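Notebook, handheld gripper work
March, after lunch

Second go at the house rules. The first set ran to 21 items and was followed by the people who wrote it, on the day they wrote it. Kitora want something they can hand to a new collector along with the tool, on one sheet, and have it read before the first session and not after the third complaint.

Started by crossing out everything that was really a wish. "Be careful with the pads" is a wish. "Wipe both pads at the start of every session and again after anything woolly" is a rule, and I can tell afterward whether it got done by looking at the pads. Same for "keep the tool clean." Dust on the body does no harm to the data. Dust on the pivots is how Guleck got a link that closed nicely in the morning and thought it over in the afternoon. So the sheet now says: pivots brushed out weekly, body whenever you can't stand it any more.

Scuffs. The old rule was to report every one. I have read those reports. The new rule is to report anything you can catch a fingernail on, and anything at all on the pads or the links.

Homes. This is where most of the arguing went. Costello's position is that a session in somebody's house should be tidied to a standard layout first. My position is that we have a standard layout, it's called the bench, and we have plenty of the bench. If the sofa has a coat on it, leave the coat. What we do fix is the work area: one tray or one cleared patch, stable, nothing in it that the householder would mind seeing dropped. Curtains and blinds stay as they are for the whole session. If the window is blowing out the view, turn yourself and the tray, and write down that you did.

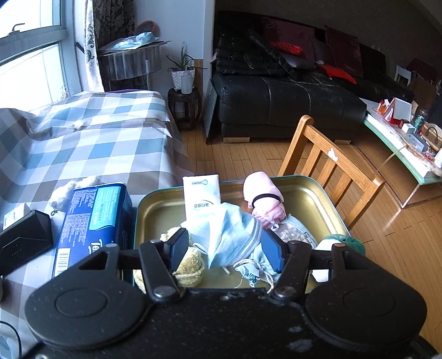

Soft things in a shallow tray remain the best argument for having rules in the first place. Cords and loose threads are the trouble. A drawstring will go round a pad tip, you won't feel it, and the next pick comes up with two things in it. Draft wording: after every release, open fully and look at both tips before moving off. Kumcombe's people say this slows them down. It does. So does unwinding yarn from a finger with tweezers, and I've done the sums on that.

Also settled, more or less:

Grasp bundles by the body, never by the tie or the band. A band pick looks wonderful right up to the point where the band lets go.

Thin sachets get picked by the edge or left alone. No squeezing to see what happens. I know what happens, I cleaned it up.

Closing speed stays the same for soft and hard items. Two of us wanted a slow mode for fabric and then neither of us could remember to switch it back.

A fumbled pick stays in the log, marked as fumbled. No quiet deleting. The Kumcombe batch had 1,000 picks and not one failure in it, and I'd sooner believe the coat folded itself.

Names and addresses on parcels, letters and medicine boxes: turned face down or out of the room before recording starts. Product packaging can stay. This one is not up for discussion, and it was still discussed for 2 hours.

Open: who signs the sheet. Costello say the collector, Guleck say the site lead, Kitora would like both. I've left room for both and made the lines short.

To do: cut to one page. Currently a page and a bit, the bit being pivots. Ask Guleck which brush they use, ours sheds.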